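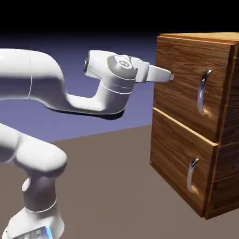
Boards > Automation for Small Shops > Software and Services > Buying Advice

Zuviment drawer pack – has anyone paid for this and gotten real use out of it?

ruizortega_w
We're a parts and repair shop in Harnarville. One arm, bought used, mostly sits. I want it to open drawers in the storage cabinets overnight and pull stock for the morning. Vano resells a service called Zuviment and their rep has been on me since June about the "drawer pack."

The way it was pitched: you measure your cabinet, they build it in simulation, they train the arm on it in there, and you get a file you load on the real controller. $746 one time for the pack, plus $44 a month for the seat. He showed me a demo on his laptop. Arm goes over to a two-drawer wood cabinet, hooks the handle, pulls, done. Looked great. Everything looks great on a laptop.

What I can't get out of him is how many of their customers have a real drawer opening right now on a real cabinet. I asked three times. I got a PDF about "confidence."

Wendell

hzpark
Had the trial. Short version: the simulator is decent and the promise attached to it isn't.

The stock cabinet they train on has two drawers, one curved metal bar handle on each, mounted vertically. If your hardware looks like that and you've got clear floor in front, the approach part carries over fairly well. The hand gets to the handle. Then the real drawer has a sticky runner or it's full of bolts, and all bets are off.

ruizortega_w
Ours are full of bolts. It's a parts shop.

hzpark
Then ask him what drawer weight it was trained with. I asked. The answer was that weight is "a tunable parameter." Sure it is. Who tunes it? Me, on my $44 seat.

shihchieh.yu
I'm going to push back some, I've used Zuviment for most of a year and I think people here expect the wrong thing from it.

You don't buy it to skip the real setup. You buy it so you don't drive the arm into the furniture while you learn. I got my reach problems sorted in simulation in an afternoon. My base was too close to the cabinet, so the elbow had to fold up in a way that left no room to pull. I would have bolted it down in the wrong spot. Moving a base on screen costs nothing.

Version 3 also lets you vary friction and weight between runs, so it isn't one perfect drawer anymore. Wendell, make sure the quote is for 3 and not the old one. Vano was still selling the old one a while back.

ruizortega_w
Quote doesn't say a version. Great.

Shih-chieh, when you went to the real arm, how many out of 20 would open? That's all I care about.

shihchieh.yu
First day, very few. I didn't log it. After I remeasured the handles and slowed the pull down, most of them. It still misses.

hzpark
"Most of them" and "still misses" is my problem with this whole category. Overnight with no one in the building, what happens on a miss? Does it stop? Does it retry? Does it stand there leaning on the cabinet until the joint faults out? Mine leaned.

shihchieh.yu
Mine stops. There's a force limit you have to set. It's in the manual, page is called Contact Limits I think. The default is too high, I'll give you that.

hzpark
So the default setting on a product sold to small shops pushes too hard on the furniture. I rest my case.

shihchieh.yu
You didn't read the manual and you rest your case, okay.

imani_k
Moderator here, play nice please.

With the mod hat off: I do install work around Ridgeway and I've been called out to two shops that bought this pack. Neither had a software problem to begin with. In the first one the cabinet wasn't fixed to anything, so when the arm pulled, the whole cabinet walked toward the arm. The second had measured the drawer fronts and left out how far the handles stood off from the wood. The hand kept closing on air.

A simulated cabinet stays exactly where you put it unless someone tells it otherwise. Yours is standing on a shop floor that probably slopes to a drain.

Things I'd want in writing before paying $746:

- Which version, and whether updates are included in the monthly or cost extra
- Whether they will build YOUR cabinet or hand you the stock one with the dimensions stretched
- The number of real opens out of 20 on a loaded drawer, at a customer site, with the customer's name
- Who comes out when it doesn't work, and what that visit costs
- What you keep if you cancel the seat

That last one got somebody. The trained file kept running but he couldn't edit it anymore.

ruizortega_w
This is the most useful thing I've read on the subject, thank you. The cabinets are loose. Hadn't crossed my mind.

Do you think it's a bad product?

imani_k
I think it's a decent planning tool being sold as a finished worker. If the page said "find out where to put your arm before you drill holes" I'd recommend it to half my customers. At $44 a month for two months, without the pack, it would be fine. I don't know if they sell the seat without the pack. Ask.

yian_s
They do sell it alone, it just isn't on the Vano page. I have the seat only. You build the cabinet yourself out of boxes and pick a handle from their list. It took me an evening, and I'm no programmer.

One gripe. The handle list is short. Bar handles, knobs, a cup pull that doesn't work right. If you have recessed pulls, forget it. Also the wood looks very nice, lots of grain, and as far as I can tell the grain does nothing for you unless you're training a camera to find the drawer. I'd trade it for better runners.

hzpark
Ha, yes. Pretty wood and a drawer that slides like it's on ice.

shihchieh.yu
It does matter if you use the vision add-on. If your cabinet is gray steel and it only ever trained on brown wood, it may not find the front. You can swap the surface in version 3. I did.

yian_s
The vision add-on is another charge though, right? I skipped it. I typed in the handle positions by hand.

shihchieh.yu
Another charge, yes. Not cheap.

ruizortega_w
He never mentioned an add-on. In his demo the arm went right to the handle, so I assumed it was looking.

hzpark
Ask him to move the cabinet a few inches and run the same demo again, no other changes. If it's running from typed positions the hand will go right back to where the handle used to be.

ruizortega_w
Update. Got him on the phone this morning and asked Imani's list top to bottom.

Version: the quote was for the old one. He'll "see about" 3 at the same price.
My cabinet or stock: stock, stretched. A custom build is extra.
Real opens out of 20: he doesn't have that number. He has a simulation number, which he offered twice.
Visit: not included. They'd refer me to somebody local.
Cancel: same as Imani said, file runs, no edits.

I also had him move the cabinet over screen share. Hand went to the old spot and stopped short of the drawer. He said the demo wasn't configured for that. Hazel called it.

hzpark
I'd like to say I'm surprised.

shihchieh.yu
Fair enough, that's a bad sales call. I still think you'd get your money's worth from the seat. Don't let the rep put you off the tool.

ruizortega_w
I'm going to take the seat only for one month and do what Yi-an did. First job is to see if the arm can reach the bottom drawers at all from where it's standing. I have my doubts. Cabinets get screwed to the wall this weekend either way.

If it can't reach, then I'm out $44 and the arm goes back to being a coat rack. Will post numbers out of 20 on a loaded drawer, good or bad.

imani_k
Empty drawer first, then loaded. And set that contact limit before you turn your back on it. Leaving the thread open for the numbers.

3 comments from readers

Dale: Same rep, same PDF. I passed. Did anyone ever get a customer name out of them?

mrs_toolcrib: We open ours with a bit of cord looped on each handle and a hook on the arm. No simulator. Ugly, but it pulls. It won't push them shut, so somebody does that in the morning.

oh_kay_then: Disagree with most of this. The seat paid for itself the first time I didn't hit a cabinet. Agree on the cup pull, it's broken and has been for ages.

Contact the moderators | Terms of use | All posts remain the property of their authors | Back to top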